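The Tulip Job

I got the tulip job because I was the only one on the floor who'd admitted to liking flowers. That was my whole qualification! Everyone else at Mistia had been put on mugs, or drawers, or the dreaded bag of frozen peas, and I got a vase.

The kitchen wasn't a kitchen, of course. It lived on a server under my desk that hummed like a fridge, and I'd spent so many hours in there by April that I knew it better than my own. White marble counter, black cabinets, a knife block I never once needed. My real kitchen has a folding table and a toaster that only does one side. I used to go home and feel let down by it.

1. The Flitum fingers

We had two sets of fingers to compare, and the Flitum pair went first. They were long and skinny and very good at small stuff. They could pick a grape off a plate (a simulated grape, but still) and I had high hopes. I set the vase down, wrote the approach, hit run and went to get coffee, feeling pretty smug about the whole thing.

When I came back the vase was on the floor. So were the tulips, in a fan, as if somebody had thrown them at a wedding. I played it back and the fingers had closed just fine, then the arm had started up and the vase had slid down and out, slow as anything, like a kid going under the covers.

I changed the friction. I changed the speed. I moved the grasp up to the rim, and then the stems got in the way and the physics went crazy and one tulip shot straight through the ceiling. I'm told it's still going.

My boss came by around then and asked how the flowers were doing. I said one of them was doing great.

2. The Younis pads

The other set came from Younis, and I didn't like them. They were black and blunt and looked like something you'd use to hold a door open. I loaded them late, after most people had left, mainly so I could write "tried both" in the report and go home.

I'd made up my mind to grab low this time, right at the base, with the arm coming in from the right so the forearm stayed clear of the blooms. Six pink tulips, all still shut, and I'd gotten weirdly protective of them. I slowed everything down to a crawl. I remember I was holding my own coffee cup with both hands, which didn't help the robot any.
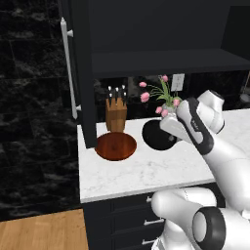
3. Run 821

I'd lost track of how many tries it had been, but the log hadn't. It said 821. I stopped the playback right when the pads had the vase and just sat there looking at it, with the server humming against my foot.

Then I let it go on. The arm lifted, the vase came up with it, and the leaves gave a little shiver that I swear I never programmed. Over the counter it went, past the cutting board, and down again so softly that the contact sensor took a second to notice. I said "oh!" out loud to an empty office.

So I ran it again. And again after that, and I kept going until I had 28 in a row without losing one, and by then it was dark out and the cleaning crew had vacuumed around me and my chair.

The report took ten minutes. Flitum for grapes, Younis for vases, please see attached. I sent it off to the Dendard people, who were paying for all this, and they wrote back the next morning with one question, and the question was whether it could do roses.

I said I'd look into it. Then I walked down to the corner store on my lunch break and bought a bunch of tulips, pink ones, and carried them back upstairs with my hand wrapped low around the stems, going very slowly, taking the turns wide.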